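Search this notebook
Last updated in January, 4:40 pm

Glue trials, panel batch 2 - notes

Carrying on from Faisal's page. He did the first set with the Vidari glue, I'm doing the Anstead. Same maple, same clamps, same person doing the spreading (me) so hopefully the only thing that changes is whats in the bottle.

Shop was 61 when I came in, heater on, up to 66 by the time I spread anything. Faisal's set was done at 70 so already not a perfect match. Noted.

Edges: jointed last night, which was dumb, should have been this morning. Two had moved enough to see light under the straightedge. Took one more pass off each and went right to glue.

Spread: one face only, little roller, even wet film. Anstead is thinner than Vidari, runs if you tip the board. Skins over faster too. First panel I was still fussing with the cauls at six minutes and the end of the bead was already tacky. Second panel laid everything out dry first, clamps pre-set, much calmer.

Clamps: alternating over/under. Backed off a quarter turn after the first squeeze out becuase the middle was starting to cup. Wax paper under everything. Out of wax paper now.

Scraped at 45 min when it was rubbery. Comes off in strips, very nice, better than Vidari which goes crumbly on me.

Test strips, cut from the offcut panel, broken in the vise with the lever:
- 89 lb, failed in the wood
- 43 lb, failed clean on the glue line
- third one slipped in the jaws, no number

43 is the bad one. Clean glue face, shiny, no fiber. I think it's from the tacky end of panel one, but I didn't mark which end it came off. MARK THE ENDS. Faisal Mirani wrote the same thing in caps on his own page and I read it and still didn't.

Stock: some 192 board feet left in the rack after this batch. Minhas order is still open, quote came back at $2,704 with delivery, which seems high - ask if that's for surfaced or rough before anyone says yes. Netis sheet needs updating, I've got it wrong in two places.

To do
- repeat panel one with a dry run and a four minute limit
- more strips, ends marked
- wax paper
- flatten, then 120 and 150, no finish until the strips are done
- ask Faisal what he did about the cupping, his notes just say "fixed"

2 comments - 0 shares 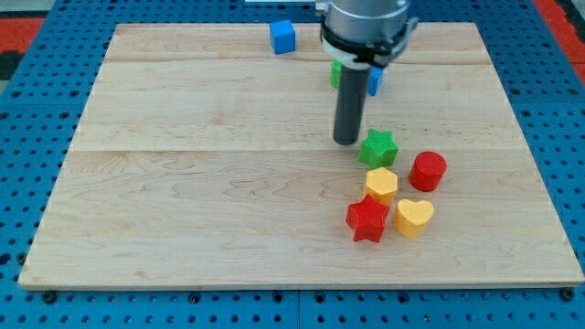 Wood Shop - Panels and Joinery Group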